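Clurness method

The Clurness method is a procedure for teaching a two-armed robot when to leave its hands still and when to begin a reach, in work where parts arrive one by one on a belt conveyor and have to be put into bins. It was developed by a small group led by Iona Dalgleish and Maarten Leemans, and takes its name from Clurness, the site where the first trials were made. The method was first described in a technical report dated May 20, 2021. It belongs to the family of imitation learning methods, in which a robot policy is trained from recordings of a human operator who controls the robot from a distance.

Background

In most earlier work on sorting from a conveyor, the start of the reach was given by a sensor beside the belt. When a part crossed the sensor, a timer was started, and the arm moved after a fixed delay. This works well if the speed of the belt is constant and all the parts have the same form. With mixed parts the delay has to be set again for each kind, and a part that lies in an unusual direction is often gripped badly.

Policies trained by imitation do not need the sensor, but they brought a different difficulty. In a normal recording of sorting work the hands are waiting during a large share of the time. A policy trained on such recordings learns that to remain still is nearly always the correct answer, and it can continue to wait while a part goes past. Some groups solved this by cutting the waiting time out of the recordings. The policy then showed the opposite fault: it reached too early, or it reached towards an empty belt. Leemans called these two faults "sleeping" and "snatching", and both words have remained in use among people who work with the method.

Arrangement of the work

The station used at Clurness has a green belt with aluminium side rails, placed along a white panelled wall. Blue plastic bins stand below the near rail and beside the right end of the belt. The robot works from the near side and sees the belt through a camera at its head. The fingertips are kept at the near rail between reaches, and this position is called the "rail pose" in the report.
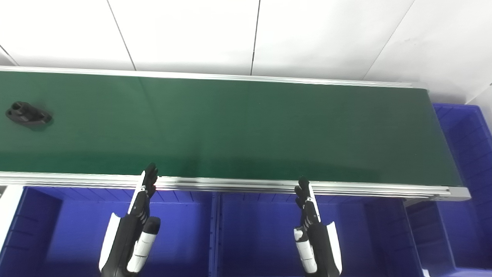 The rail pose was chosen after a comparison with two others. In the first of these the hands were held high over the middle of the belt, and they covered a part of the camera view exactly where it was most needed. In the second the hands were held low inside the bins, and the way to the belt became too long for parts which were noticed late. With the rail pose the reach is short and the belt surface stays almost fully in view.

Small black metal parts were used for the main trials. Evander Morrison, who prepared the parts, selected shapes that are longer than they are wide, so that the direction of the part has an influence on the grip. Dark parts on a dark green belt give less contrast than bright ones, and the shadow beside the part can be taken for a piece of the part itself. The group considered this a useful difficulty and did not change the lighting to remove it.

Procedure

The method divides each recording into three phases: watch, commit and place. The watch phase begins when the hands are back at the rail. The commit phase begins at the moment when the operator decides to reach, and this is usually a little earlier than the first movement which can be measured. To find it, the operator presses a foot pedal. The pedal has no effect on the robot and serves only to mark the time.

Two networks are then trained. The first looks only at the belt and gives a single number, the readiness value, which rises as the part comes near to the place where it can be gripped. The second network produces the movements of the arms and hands, and it receives the readiness value as one of its inputs. Waiting time is kept in the training data, but frames from the watch phase are given a lower weight when the part is still far away. The weight is increased again shortly before the pedal mark.
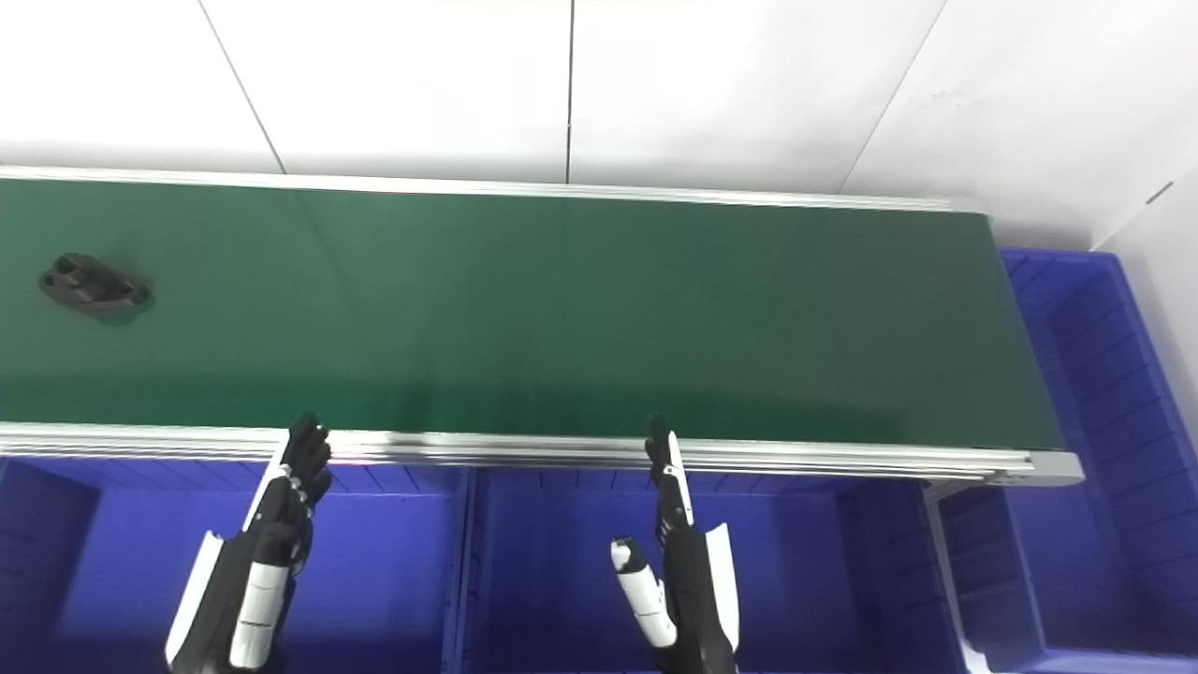
The choice between the left and the right hand is not programmed. It is learned from the operator, who was asked to use the hand that felt natural. Catriona Forsyth, one of the two operators, noted that she changed her habits during the first week, and the recordings of that week were later left out of the training set. The other operator, Iona Dow, had worked before with hand sorting of castings and used the left hand more often than was expected.

Results

The final training set contained 3,329 recorded episodes, collected in April by the two operators. A test series of 2,000 parts was run afterwards with the same type of robot and belt. The policy placed 93 per cent of the parts in the correct bin at the first attempt. When the readiness value was taken away and everything else stayed the same, the sleeping fault returned within the first hour of testing.

The remaining failures were of different kinds. The most frequent was a part lying close to the far rail, where the fingers touched the metal before they could close. The second was a part turned so that its narrow end pointed at the robot. Reaches towards an empty belt were rare, and they happened mostly after a long wait. A smaller test with 12 kinds of part that had not been seen in training gave a weaker result, and the report gives no single figure for it.

Criticism and later work

The pedal has been the most discussed element. Its critics say that the mark depends on the attention of the operator, and that two people will mark the same event differently. Dalgleish answered in a later note that the difference between her two operators was small compared with the time a part needs to travel across the gripping area, but she agreed that with a larger number of operators it should be measured again. A version without the pedal, named Stirden, estimates the moment of commitment from the gaze of the operator. It requires more equipment and has been used less.

The Ezzat variant keeps the pedal but replaces the single readiness value with one value for each hand. It was made for wider belts, where both hands may be needed in quick succession. The software for marking and weighting the recordings is distributed under the name Puro. It was written at first for internal use, and the early versions have almost no documentation.

See also

Imitation learning
Teleoperation
Bin sorting
Belt conveyor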